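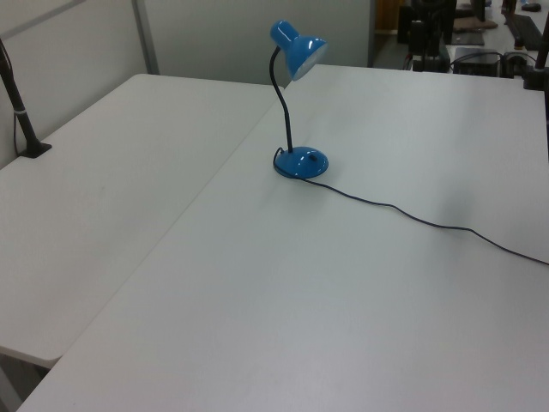
白色桌面上的蓝色台灯

怎样给网络政治广告标识草案提交书面意见

分享 44　评论 59

Drendale 正在就网络政治广告标识规则征求公众意见,七月截止。草案要求在本地投放政治广告的社交平台标明出资方、投放金额区间和受众筛选条件,并把广告存入可查询的资料库。受影响的平台里本地用户最多的是 Temamik,另外还有几家规模较小的论坛和视频网站。

本文讲的是普通居民怎样读草案、怎样写意见、怎样提交。律师、平台员工和竞选团队另有一套渠道,本文不涉及。

一、先确认草案版本

征求意见页面上挂着两份文件,一份是草案正文,一份是起草说明。正文分成若干章,条款编号连续。起草说明解释每一章想解决什么问题,没有法律效力,但读起来省时间。

下载之后先看首页右上角的版本标记。第一轮征求意见时用的是“A 稿”,现在用的是“B 稿”。两稿的条款编号不一样,A 稿的第九条到了 B 稿里拆成了第十条和第十一条。网上不少文章引用的还是 A 稿,照着写会对不上号。

如果手头已经有 A 稿的笔记,可以打开起草说明末尾的对照表,左栏是旧编号,右栏是新编号。有三条在 B 稿里删掉了,对照表右栏写的是“删除”。针对这三条写的意见不必再交。

二、读哪些部分

没有时间通读的话,建议按下面的顺序看。

1. 第二章“定义”。什么算政治广告、什么算投放人、什么算平台,都在这里。后面各条的争议多半从定义来。例如一家社区书店花钱推广一场候选人座谈会,算不算政治广告,要看定义里“以影响投票为目的”几个字怎么解释。

2. 第四章“标识”。规定标识的位置、字体大小、停留时间。视频广告和图文广告分开写。

3. 第五章“资料库”。规定平台保存哪些字段、保存多久、谁可以查。

4. 第七章“合成与改动内容”。广告里的人像、声音如果经过软件生成或改动,需要另加标注。调色、裁剪、加字幕属于例外。

5. 附表。附表列出标识的样式,有横版和竖版。对文字不敏感的人看附表更快。

罚则在第八章,写得比较短,主要引用另一部现行规定。想评论罚款数额的人需要把那部规定也找出来。

读的时候把条款号抄在纸上,旁边写一两个字的反应,比如“太宽”“看不懂”“同意”“漏了”。一遍下来通常会有十来处记号。写意见时挑其中两到四处就够了。

三、核对自己见到的广告

有具体例子的意见更容易被逐条答复。如果你在 Temamik 上看到过没有标出资方的政治广告,可以这样整理:

打开广告右上角的菜单,选“为什么看到这条广告”。页面会列出投放账号名称和几个筛选条件。把账号名称原样抄下来,包括大小写和空格。

再点“广告详情”,复制里面的链接。链接里有一串广告编号,日后核查要用到。只截图不留编号,工作人员很难找到原件。

截图时把日期和时间栏一起截进去。手机截图默认带时间,电脑浏览器截图不带,需要把系统时间一并截下来。

如果广告已经下架,详情页会显示“内容不可用”。这时可以到平台的广告库里按账号名称搜索。广告库默认只显示正在投放的广告,要把筛选项改成“全部状态”。

不要把别人的私人账号截进去。评论区里的用户名和头像请先遮住,再作为附件上传。提交的意见会公开,附件也会公开。

有人用 Itden 来存网页。Itden 会生成一份带时间戳的存档文件,比截图完整,但它抓不到登录之后才能看到的内容,而 Temamik 的广告详情恰好在登录之后。所以两样都留比较稳妥。

四、写意见

征求意见办公室给了一份模板,可用可不用。模板有四栏:条款号、现有文字、建议文字、理由。第一次写的人用模板比较方便。
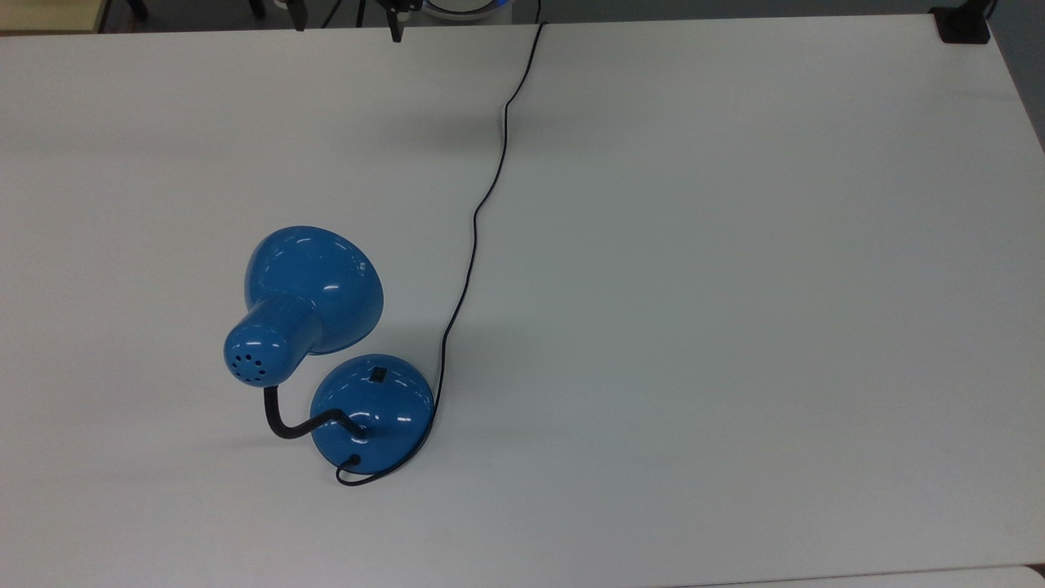 每一处意见单独占一行,或者单独成段。把三条意见揉在一段里,汇总时容易只归到其中一条名下。

条款号写全,写到款和项。“第十一条第二款第三项”比“关于资料库那一条”好找。

现有文字直接复制,加引号。超过两行的可以只引头尾,中间用省略号。

建议文字是最难写的一栏,也可以空着。能写的话尽量写成可以直接替换的句子。举个例子,B 稿第十一条第一款的文字是“平台应当在合理期限内将广告存入资料库”。觉得“合理期限”太含糊的人,可以写:“平台应当在广告首次展示后二十四小时内将广告存入资料库。”这样起草人员不用猜你的意思。

理由写清楚就行,长短不限。下面几类理由在上一轮的答复里都得到了正面回应:

说明条款在实际操作中会遇到什么情况。例如一位做印刷生意的居民指出,竖版标识的最小字号在旧款手机上会和按钮重叠,B 稿附表因此调整了竖版的高度。

指出两条之间互相矛盾。例如 A 稿里“投放人”的定义包括代理公司,后面讲资料库的一条又只要求登记最终出资方。

提出草案没有覆盖的情形。例如付钱给有粉丝的账号发帖,不走平台的广告系统,算不算投放。

只写“支持”或“反对”也会计入统计,但不会有逐条答复。复制粘贴同一段文字的意见会合并成一条处理,后面注明份数。如果你是跟着某个团体一起提交,建议至少把理由一栏改成自己的话。

五、长度和格式

在线表单的正文框有字数上限,写满后多出的部分会被截掉,页面没有提示。稳妥的做法是先在文字处理软件里写好,看一眼字数,再粘贴进去,然后滚到最后一行核对结尾。本文作者上一轮交的意见是 506 个字,谈了两条,没有碰到上限。

超过上限的内容放到附件里。附件接受常见的文档格式和图片格式,文件名不要带空格和括号,否则上传按钮会一直转圈。

粘贴以后表格线会消失。用模板的人请把四栏改成四行,每行前面写上栏目名称。

六、提交

提交方式有三种。

在线表单:填写姓名、邮政编码、电子邮箱,粘贴正文,上传附件。提交后邮箱会收到一封确认信,里面有受理编号。没有收到的话先看垃圾邮件箱。确认信里的链接需要点一下,没有点的意见停留在“待确认”状态,截止后作废。

邮寄:寄到征求意见办公室,信封左下角注明“广告标识 B 稿”。以邮戳为准。邮寄件不发确认信,要受理编号的话请附一个写好地址、贴好邮票的回信信封。

当面递交:市政厅一楼服务台,上午九点到下午四点。工作人员会在复印件上盖收讫章,所以请带两份。

三种方式效力相同,交一次就可以。重复提交的以最后一份为准,前面的自动撤回。想补充内容的人要注意,第二份必须包含第一份里仍然想保留的部分。

姓名会随意见公开,邮箱和邮政编码不公开。不愿意公开姓名的可以勾选“仅公开姓氏”。完全匿名的意见能看到,但不计入统计。

未满十八岁的居民可以提交,表单上需要填一位成年人的联系方式。

七、公开听证

书面意见之外还有一次听证。想发言的人在表单最后勾选“申请发言”,每人三分钟。名额满了以后按受理编号的先后排队,排不上的可以旁听。

发言稿按每分钟两百字准备,三分钟六百字以内。开头报条款号,中间讲一件事,结尾念一遍建议文字。讲两件事通常会超时,铃响之后话筒会关掉。

听证有手语翻译。需要其他语言翻译的,在备注栏写明语种,最迟提前五个工作日。

咨询公司 El Khatib 受托做会议记录,记录稿会发给每位发言人核对。收到后有三天时间改错,只能改记录错误,不能补充新的内容。

八、提交之后

截止后办公室会把所有意见按条款归类,做成一份汇总。上一轮收到近 2,987 份,汇总用了七周。汇总里每一类意见后面都有答复,分“采纳”“部分采纳”“未采纳”和“不在本草案范围”。

查自己的意见时,用受理编号在汇总文件里搜索。搜不到有两种可能:一种是意见和别人的合并了,编号列在附录;另一种是没有点确认链接。附录里的编号中间没有连字符,搜索时要把连字符去掉。

答复写“不在本草案范围”的,多数是关于平台删帖、封号和算法推荐的意见。这些事情归另一个部门管,可以把原文转寄过去。办公室不代转。

对答复不满意,可以在草案送审之前再写一封信给所在选区的议员。信里附上受理编号和答复原文,一页纸就好。

九、常见问题

不住在 Drendale,但在这里上班,能不能提交?能。邮政编码填工作地点的,备注里写明。

小商户会不会受影响?只推广商品和服务的广告不在定义之内。推广内容里出现候选人姓名或者公投事项的,要看第二章第三款的例外清单。

在 Temamik 上转发别人的政治帖子算不算投放?没有付钱推广就不算。付钱“加热”自己的帖子算。

可以用外语写吗?可以,办公室会翻译。翻译需要时间,建议早几天交。

可以只对附表提意见吗?可以,条款号一栏写“附表”和图样编号。

交了以后发现写错条款号怎么办?截止前重新提交一份完整的。截止后可以发邮件更正条款号,不能更正正文。

提交前再看一遍下面几项:用的是 B 稿;条款号写到款;正文结尾没有被截掉;附件里没有别人的私人信息;确认链接已经点过。

本网站使用 Cookie 统计访问量。继续浏览即表示同意。　接受　|　设置

订阅邮件通讯,有新的征求意见项目时会收到提醒。

联系我们　|　版权所有　|　返回顶部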